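Notas para la charla. Recogida de ejemplos en Trurnurach

Apertura (2 minutos, sin diapositiva)
Saludar y decir de dónde vengo: Forner, grupo de datos. No entrenamos modelos, preparamos lo que los modelos van a ver. Avisar de que las preguntas van al final.

Qué es un episodio
Una tarea corta, con principio y fin. Dejar una cosa en una cesta, sacarla, moverla de sitio. Si el operador duda a mitad y vuelve a empezar, se corta y cuenta como otro episodio. Esto lo discutimos mucho con la gente de Cifuentes, que prefería guardar la duda entera. Explicar las dos posturas y seguir, no quedarse aquí.

Cifras
En septiembre llegamos a 125 episodios en una jornada. De la tarea de la cesta descartamos 23. Motivos: instrucción que no correspondía a lo hecho, cámaras desfasadas, objeto fuera de la vista al terminar. Decir que el desfase fue culpa nuestra, un reloj mal configurado.

Variación
Cambiar el objeto, cambiar la posición de partida, cambiar de operador. La mesa y la cesta se dejan igual durante toda una tanda. En Vilcombe lo hicimos al revés y luego no había manera de comparar una tanda con otra. Hasta 80 episodios por tanda; a partir de ahí los operadores repiten el mismo gesto sin darse cuenta.

Cámaras
Una fija en la sala y otra a la altura de la cabeza. La fija sirve para revisar postura y cables. La otra da el detalle de lo que hay dentro de la cesta. Enseñar las dos vistas y dejar unos segundos.
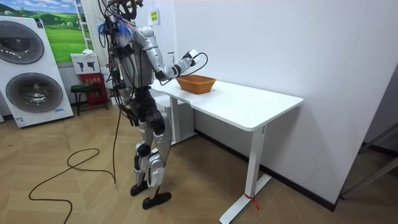 Mesa de trabajo en Trurnurach: robot con un objeto blanco pequeño en la mano derecha; cesta sobre la mesa.

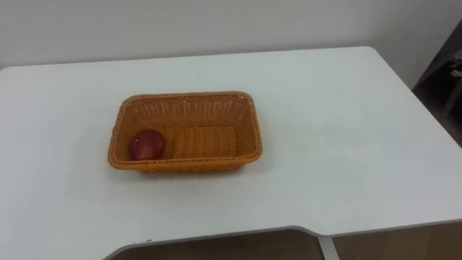 Etiquetado
La instrucción se escribe antes de grabar y se revisa después, por otra persona. Frases cortas, un verbo. Nada de «coloca correctamente». Si hay que elegir entre «cesta» y «cesto», se elige una y se mantiene en toda la tanda.

Si sobra tiempo: contar el cambio de formato y las dos semanas de conversión.
Si falta: saltar directamente a lo que queda pendiente, que es repetir la tarea de la cesta con operadores nuevos. Después, preguntas.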